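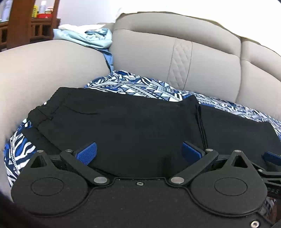 Progress report to the Skalby Fund, second period
Project: Teaching household cloth handling by hand demonstration
Prepared by Lorenz Mösli, project lead

1. Where we are

The grant agreement calls for 600 usable demonstrations of garment folding by the end of the third period, recorded with hand-held grippers in ordinary homes. At the close of February we held 901 recordings. Of these, 600 have passed review, so the milestone has been met one period early. The balance is made up of recordings we rejected and recordings still waiting for a second reviewer.

Collection has moved out of our own workshop, as planned. Demonstrators work in lived-in rooms, on whatever surface the household would normally use. That has included beds, kitchen tables, ironing boards and sofas with the usual throws and covers on them. We ask people not to tidy up first. The policy we trained in the first period on plain workshop tables did poorly as soon as the background had any pattern in it, and we want the new data to correct that.

2. Method

There has been no change to the basic method. The demonstrator holds a gripper in each hand and folds the garment with the jaws, without touching the cloth with their fingers. Each gripper carries its own camera. The recorded view and the jaw opening are what the policy learns from, so there is no arm in the room and nothing to program on site.

The instruction sheet was rewritten after the first period. Demonstrators now bring both grippers to the garment before the first grasp and hold still for a moment, which gives us a clean starting point for alignment. They are also told to let go fully between folds. Many of the early rejections came from people keeping one jaw half closed on a sleeve while they thought about the next move.

3. Dark garments

We reported last time that black clothing was a weak area. The cameras lose seams and hems when the cloth is all one dark colour, and black grippers against black cloth make the trouble worse. We have kept the blue gripping pads on all units because they remain easy to pick out against dark fabric, and the tracking software now uses the pads to estimate jaw opening instead of the outline of the arms.

Another 200 demonstrations with dark garments were added to the plan at your reviewer's request. All have been recorded. Results from training on them are early. The policy finds a top edge on black cloth more often than it did, but it still confuses a crease in the middle of a garment with a folded edge. Thin cords and drawstrings are also a problem. We expect to have proper figures on both for the next report.

Patterned covers underneath the garment have caused less trouble than we feared. Strong contrast below dark cloth seems to help the policy find the outline. Dark cloth on a dark cover is much harder, and we don't have enough of it yet.

4. Equipment

We are running 10 grippers in five pairs. Two were out of service for part of the period with worn pivots, and the replacement parts from Hämmerli took longer to arrive than quoted. We now keep a spare set at the office. Pads are being changed on a fixed schedule, as a worn surface lets thin fabric slip and the demonstrator then compensates with movements we don't want copied.

Over-bright windows and walls behind the work surface washed out part of the view in a number of homes. The exposure setting has been changed on every unit. Recordings made before the change have been kept wherever the garment and jaws are clear.

5. Trials on the arm

The two-armed bench robot at the Bavik site has run the new policy on T-shirts and tea towels. It completes the first fold dependably and the second less so. Long trousers have not been attempted. Trials take place every Tuesday, and your program officer is welcome to attend.

6. Budget and next period

Spending is on plan apart from parts and courier costs, which ran over. Travel was under by a similar amount, and we ask for approval to move the difference across.

Work for the third period:

Finish second review of the outstanding recordings.
Record more dark garments on dark surfaces.
Start trousers and hooded tops, using the Elska demonstrators who are already trained.
Repeat the bench trials with a patterned cover on the table.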